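Leleck

A small command-line tool and file format for keeping project schedules in plain text.

Version notes last revised 2/1/26.

What it does

Leleck reads a folder of task files and works out start dates, finish dates and who is booked on what. It writes the result as a table, a CSV file or a calendar feed. It has no server and no accounts, and it never changes your task files unless you pass the --write option.

It was written for the Cullville office, where the schedule used to live in a shared spreadsheet that two people could edit at once and often did. The format is meant to be readable in any text editor and to behave well under version control – one task per file, one field per line.

Installing

You need Python 3 and a terminal. Download the archive, unpack it and run the install script from inside the unpacked folder. The script puts a single command, leleck, on your path. To remove it, run the same script with --remove.

On Windows the script has to be run from a normal command prompt. The installer does not yet cope with folder names that contain an ampersand.

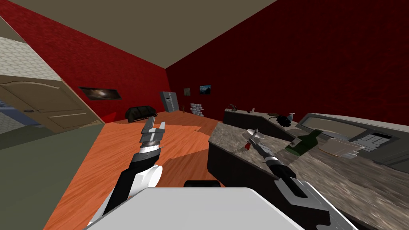
Simulated room with the two arms reaching forward.

Task files

A task file ends in .task and sits anywhere under the project folder. Subfolders are treated as groups and show up as headings in the table output. The fields are:

title – free text, shown in all outputs
length – working days, whole numbers or halves
after – the file name of a task that must finish first; repeat the line for more than one
who – a short name from the people file
cost – a plain number without a currency sign
fixed – a start date, used only when the date really cannot move

Only title and length are required. Unknown fields are kept and ignored, so you can add your own notes. Lines starting with a hash are comments.

If a task has both after and fixed, the later of the two dates wins and Leleck prints a warning. Circular links stop the run, and the names of the tasks in the loop are printed in order.

People and calendars

The people file lists short names, full names and working days per week. Someone who works 4 days a week is booked on those days only. Holidays go in a separate file called closed.txt, one date per line. Ranges are allowed with two dots between the dates.

Leleck does not move tasks to even out anyone's workload. It marks clashes in the table with a star and leaves the decision to you. We tried automatic levelling in an early version and took it out again, as small edits to one task shifted work for people in another group.
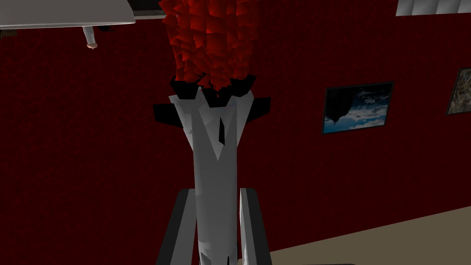 Costs are added up by group and by month. A task that crosses the end of a month has its cost split by working days, so a job that runs into February will appear in both columns. Rounding is done once, at the end. If you compare the monthly totals with a hand-made sheet that rounds each line, expect small differences.

Sample projects

The archive has 2 sample projects in the samples folder. Zitach is the smaller one, with 15 tasks and a single group, and is the one used by the tests. Masanja has nearly 100 tasks, nested groups and a people file with part-time staff. Names and costs in both have been made up, but the link structure follows real office schedules.

Please don't edit the Zitach files in place. The tests compare the output line by line and will fail on a changed title. Copy the folder first.
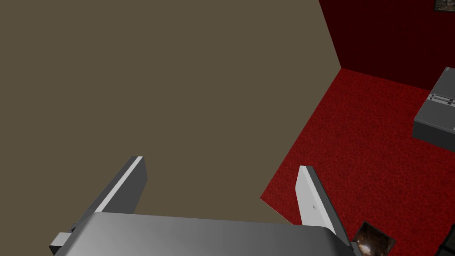

To try a sample, change into its folder and run leleck table. For the calendar feed, run leleck feed and open the resulting file in your calendar program. Most programs will offer to import it as a new calendar, which makes it easier to delete later.

Known problems

Half days are always placed in the morning.
The feed drops accented letters from group headings.
Very long titles push the date columns off the side of a narrow terminal. Use --short to trim them.
Renaming a task file does not update the after lines that point to it. Run leleck check after any renaming.

Reporting faults

Send the task files that cause the fault along with the full command you typed and the output you got. A cut-down folder is best. Take out real names and costs before sending; running leleck scrub on a copy will do most of this for you, though it leaves comment lines alone.

Licence

The code and the sample projects may be used, copied and changed freely, at work or at home. Keep the licence file with any copy you pass on.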